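Teacher Study Groups at Skiriscombe Middle School
Josefina Ocampo, February 2023

3. Results

The survey went to 228 teachers in the Barrientos district and 124 sent it back. Most said they learned more from a partner teacher than from a full-day workshop. Time was the main complaint. Study groups met after school, and several people dropped out in October when grades were due.

I coded the open answers by hand, so another reader might sort some of them differently.
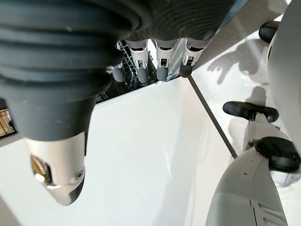 Figure 2. Robot hand with ribbed rubber on the thumb and palm.

4. Next steps

A second survey should ask which subjects the partners teach.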